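Can it clear the table yet

2018-05-31

Short one, typing this on my lunch. 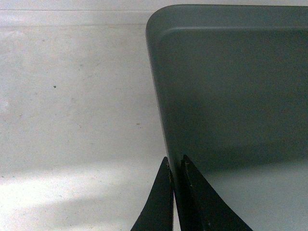

So people keep asking me when they get a robot that does the dishes. My sister asks. My dentist asked, with his hands in my mouth. And my answer for a while has been "not yet but kind of" which I know is annoying.

Let me try to do better than that.

Spent most of May going over to the Strebel building after work, where Keith Tapsell and Coralie Tomoana have been trying to get an arm to do table chores. Trays, mostly. Pick up the tray, put it on the rack, go get the next one. That's the whole job. A bored teenager at the Drevitcombe cafeteria does it for a summer and never thinks about it once.

Trays are hard! I had no idea. A cup is friendly, you come at it from the side or the top and squeeze. A tray lying flat gives you next to nothing to hold. You have the rim and the edge, and one finger has to get on one side of it and one on the other, and if you're a little bit low you hit the table and if you're a little bit high you close on air. Then say you do get it. Now you're holding a wide thing by one edge and all the weight is out at the far end, wanting to tip. People fix that with the other hand, or a thumb, or their stomach. I watched myself clear the table at home that night and I used my hip twice.

Dark trays are worse, Coralie says. Matte dark stuff on a bright tabletop, with the lights making patches all over it, and the software has to decide where tray stops and shadow starts. She moved one lamp and lost a whole evening to it. I would have moved the lamp back and gone home.

Anyway, numbers, because Keith gave me some and said I could use them. The last proper run was 200 tries. Same table, same trays, nobody walking past. 859 tries in total since they started writing them down. He wouldn't let me print the success rate from the early ones and I respect that. The last batch he called "good enough to be depressing", meaning it works a lot and then you think about what a kitchen needs and a lot is no good. If I dropped one tray in 8 I'd be asked to leave the kitchen. Probably by my own kids.

Speed too. I timed one pickup on my phone and then gave up becuase I got a text and read it and answered it and it was still going. Slow slow slow. Clem Cosgrove (he runs the floor at Sasik, packing mostly) came by to look and he was polite for a good ten minutes. Then he said he'd take it tomorrow if it could go all night with no one standing there. Doesn't care about slow. He cares about somebody having to come over and unstick it. Which I hadn't thought of and it kind of changed my mind on the whole thing? A slow machine at 3am is fine. A slow machine that needs a babysitter at 3am is just a person with extra steps.

So shop floor, I'd say closer than you think, if the trays are all the same and they show up in the same place. Clem's already got conveyor stuff that does dumber jobs than this all day long.

House, no. My kitchen table right now has a cereal bowl, mail, a sock, a library book under the bowl, and something sticky I'm not going to look into. There's no run of 200 of that. Every one is the first one. Corey Hinds left a comment on my last post saying the dishwasher is a robot and I should be happy with it, and ok, fair, it is and I am. But somebody still has to load it. The loading is the chore! Wiping the table is the chore. Picking things up and knowing where they go, that's pretty much all of housework once you take out the laundry, and laundry is that too only floppy.

If you made me bet: trays in a cafeteria, sooner than my kitchen by a long way. I put 100 bucks on this with Paora Kereama, he says the kitchen comes first because thats where the money is. We didn't write down a date so I don't know how either of us collects.

Gotta run, meeting. Going back over to Strebel next week, Coralie wants to try it with two trays stacked and Keith thinks that's a terrible idea. Will post whatever happens. Also if anyone has used the Ekudau grippers, the soft ones, email me, I have questions about how fast the pads wear out.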